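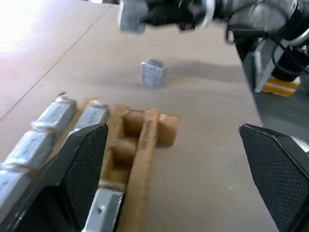

Covon Packaging makes corrugated inserts, dividers and trays for companies that ship things in small numbers. We have been in Horkville since the beginning, in a brick building near the rail spur, and most of what we make goes inside somebody else's box. A typical piece is a tan cardboard holder folded from corrugated strips so that it forms compartments, with room for a couple of rounded cylinders or whatever else has to stay put on the way to the customer. Our shortest regular order is 50 pieces. The longest run we have done was 3,010 sets for a seed company, and we would do one of that size again, but it isn't what the shop is set up for.

How we started

The company began as a side business of a print shop on Helmy Street. The print shop had a die cutter that was used two mornings a week, and a candle maker down the block asked whether it could cut dividers. The first batch was too tight and the second was fine. Other small makers heard about it, and within a few years the dividers were bringing in more money than the printing. The printing side closed when its owners retired. We kept the die cutter, which still runs, and the phone number, which still gets calls for wedding invitations.

We moved to the present building when we ran out of floor. It had been a feed warehouse, so it has good loading doors and poor windows. The cutting and scoring equipment is on the ground floor, along with board storage. Samples and design are upstairs, and so is the office.

What we make

Partitions and cell dividers, in single-wall and double-wall board. These ship flat unless you ask for them assembled.

Folded trays and holders for jars, bottles, tubes, spools and small parts.

Corner and edge pieces for framed goods and flat furniture.

Pads, liners and layer sheets, cut to size.

We print in one color on most items, usually a product name, a part number or an arrow showing which way is up. For full-color work we will send you to a printer. We do not make foam, molded pulp or plastic inserts, and we do not sell tape or outer cartons, although we can tell you what carton size your insert will need.

How an order works

Send us the item, or two of them if you can spare a second. Drawings help but we prefer to measure the real thing, particularly glass, where the shoulder height can vary from one batch to the next. We cut a sample by hand and mail it back with your product. Most customers ask for one change, and that change is included in the sample fee. A second round is charged at the same rate as the first.

Once you approve the sample we make the cutting die and schedule the run. Allow three weeks from approval. In October and November allow five. Dies are kept on our racks for four years after the last order, and there are 727 of them up there at present. If yours is coming up for disposal, we write to you first.

Materials

Our board comes from the mill at Clurkberg, which is close enough that a truck can make the trip and be back by noon. It is brown board with a high share of recycled fiber. The color varies a little from one delivery to the next, and we don't treat that as a defect. White-faced board is available at extra cost and needs a longer lead time.

Cutting waste is baled and goes back to the mill on the same truck. We fill a bale every few days. Shredded offcuts are free to anyone who wants them for packing or compost. They are in the bin by the side door, and you don't need to ask.

The people here

There are 14 of us, including two part-time staff who handle assembly when orders need to go out made up. Everybody who runs a machine here learned on the hand-fed one first. Training takes most of a year. We hire when someone leaves or when the work has been steady for long enough to justify it, and openings are posted on the front door and on this site.

Students from the technical program at Horkville High come through each March to see the shop. Other groups can visit by arrangement, but please wear closed shoes.

Visiting and contact

The office is open from 7:30 a.m. to 4 p.m. on weekdays. Deliveries and pickups use the rear entrance, off the gravel lot. Small orders can be collected from the front counter. The building has 700 square feet of holding space for finished goods, so please pick up within ten days of our call, or let us know if you need longer. We are closed for the first week of July.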